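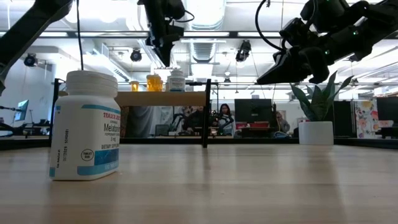 The table at the Pandeys' house, with the shelf where the bottles live.

Living > At Home > Kitchen Table Talks

The shelf at the end of the table

When I asked Pallavi Pandey if I could come over and talk to her about how she keeps the family's medicines in order, she laughed at me over the phone for quite a while. "You want to write about my pill shelf?" she said. "Come on Wednesday, then, and come hungry." So I went, on 3rd November, in a steady rain, and I did come hungry, and I left with a container of rice and a head full of opinions about expiration dates.

Pallavi spent most of her working life behind the counter at a small pharmacy in Drullstead called Ahuja, first at the register and then as a technician, 21 years altogether. She retired in March. Her husband Dinesh, who drove a delivery route for the same pharmacy for part of that time (it is how they met, and I got both versions of the story, which don't match), is still getting used to having her home. "She has reorganized me," he told me, putting a cup of tea in front of me before I had my coat off. "I am alphabetical now."

We sat at the long table, where most of life in that house seems to happen. The raised wooden shelf on its black metal supports was Dinesh's purchase, from a store in Ladow that was closing down, and he had wanted it for spices. "It was going to be cumin, coriander, everything where I could reach it while we ate," he said, a little wistfully. "I had it for one weekend."

What happened after that one weekend was that Pallavi cleaned out the bathroom cabinet. She had been telling customers for years to keep their tablets out of the bathroom, she said, on account of all the steam, and one morning she opened her own mirror door and there was everything she owned, sitting over the sink. "I was so ashamed! I had been saying it to people for years. I went and got a mixing bowl, and I put every single thing in the bowl, and I carried it to the table and tipped it out."

It took the two of them an entire evening to go through it. Over 61 items came out of that bowl, if you count the loose cough drops, and Pallavi did count them. There was a tube of ointment from before their daughter was born. There were eye drops for a dog they no longer have. Dinesh wanted to keep a box of motion sickness tablets from a ferry trip because he liked remembering the trip, and they had what he calls a discussion and she calls a short talk. The box went.

I asked her where a person should start, somebody like me, say, with a drawer I'd prefer not to discuss in print.

"Start with the date," she said. "Don't read anything else, or you'll get interested and you'll be there all night. Find the date. On some of them it's on the bottom, on some it's on the crimp of the tube, on some it's running up the side in that little print where you have to turn the whole bottle." She picked up the Trader Joe's melatonin to show me and ran her thumbnail along the lettering. "See, October 2028. So I don't have to think about this one again for a good long time. It can sit."

The melatonin is Dinesh's. He started taking it after he gave up the early route, when his body went on waking up in the dark for a job it didn't have anymore. He asked their doctor first, and Pallavi was firm that I should put that in. "People think if it's on the shelf next to the vitamins it doesn't count as something you tell the doctor," she said. "It counts. Write it down and bring the list. I would have customers stand there and say, no, I take nothing, and then out of the purse comes this, this, and this." The ones on the table are 3 mg, and she likes that the strength is easy to find on the label. She has strong feelings about labels. A good part of our second cup of tea went to the subject of gray lettering on a white background, and I'm not sure I have ever heard a person so wounded by a typeface.

As for how things are arranged, I expected a system, and there is one, though it's simpler than I thought. Prescriptions go together, in their amber containers, and the things you buy for yourself go together next to them. She doesn't use a weekly organizer. She tried one, a big hinged thing called a Stumonano that a cousin swore by, and found that she spent Sunday nights filling it and Monday mornings wondering whether she'd filled it right. "For some people it's the best thing in the world," she said. "If you are taking many things at many times, please, get one, ask the pharmacist to help you with it. For us it was only one more dish to wash."

Instead, a bottle that's due that night comes down off the shelf and stands on the table. When it's been taken, it goes back up. That's the method. Dinesh demonstrated it for me twice with a good deal of ceremony. If something is standing on the table at bedtime, somebody has forgotten something, and whoever turns off the lights has to go and ask about it.

I did wonder about having it all out in the open, and so, I'm sure, will some of you. When the grandchildren visit, everything gets packed into a lockbox that goes up in the hall closet, and it goes up before the car is in the driveway. "Before," Pallavi said, tapping the table. "A child is very quick, and I don't believe in any cap." The rest of the time it's the two of them, and she'd sooner have it where she can see it - she has seen too many bottles, she says, come back to the counter full, from people who had put them somewhere sensible and forgotten them.

The old ones, the contents of the mixing bowl, went to the take-back bin at Ahuja. She carried them in herself in a grocery sack, and her former coworkers gave her a very hard time about it.

And the spices? Dinesh got up and opened a cupboard beside the stove, and there they were, in jars, with the names written on the lids in Pallavi's square pharmacy printing. He was pretending to be put out about it. "Asafoetida first," he said. "You see? Alphabetical." Then he made us lunch.

Comments

marigold_kt
I read this at my own kitchen table and then got up and looked in the bathroom cabinet. I'm not going to say what year the cough syrup was.

Ron B.
Pallavi helped my mother for years at Ahuja and was always so patient with her. Happy retirement to her! Glad she's keeping Dinesh in line.

teacup61
Does anyone know if the take-back bin accepts creams and liquids? Ours only wants pills.

Ron B.
@teacup61 I'd call ahead and ask, the rules seem to be different every place I've tried.

jo in Ladow
I remember that store closing! We got two lamps and a stool. Team spice rack, sorry Pallavi.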